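Moriarty Guest House — Gallery: Laundry Day and the Back Bedroom

Rooms | Rates | Gallery | Getting Here

We get a fair number of messages asking how the laundry works for longer stays, and what the back bedroom looks like when someone is living in it. This page is for guests staying a month or more. It covers wash day from the machines downstairs to the folded piles upstairs, with a few notes on the bed and the mat.

The house has 3 washers and one dryer. Most things are line dried on the roof, which has up to 400 feet of cord strung across it. In January the cord is full by nine in the morning, so start early if you have sheets to do.

The wash room

It is on the ground floor, behind the kitchen. The washers take tokens, sold at the front desk. Powder is on the shelf and you can use as much as you need. The brand is Flulero, bought in bulk. If you prefer your own, bring it.

Please check pockets. We have replaced two drain pumps so far, both times over coins.

The roof line

Go up the stairs past room 111 and through the metal door. Prop the door open with the brick, as it locks from the inside. Clothespins are in the Zurnetti tin next to the water tank. Heavy knits should be laid flat on the drying rack and not hung — they stretch by the end of the afternoon.

Take everything in before dark. The dew is heavy most of the year.

The bedroom

Folding gets done on the bed, as the room has no table big enough. The bed has a sheet and a tile mat over it. The mat sleeps cool and makes a firm surface for folding, so we suggest leaving it on. Wipe it with a damp cloth once a week and do not soak it. The cord between the tiles takes a long time to dry and will start to smell.

The mats come from Rornari, a small shop near the bus station. We pay the equivalent of 200 dollars for a set of four. They last about five years if they are rolled for storage. Folding one breaks the cord.

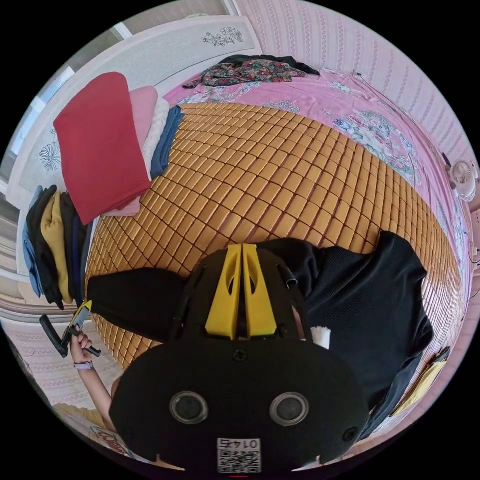
Sorting on the mat, back bedroom. Folded piles to the left, black knit sweater still to be folded, floral sheet underneath.

Storage

The closet has five shelves and a rail. Jeans and towels do best on the low shelves, and sweaters should be folded. Extra hangers are in the hall cupboard, along with spare pillowcases and a second blanket.

Sheets are changed every week for long stays. Leave the used set outside the door before ten and a clean one will be on the hall chair by noon.

More pages: Kitchen and Courtyard — House Rules — Monthly Rates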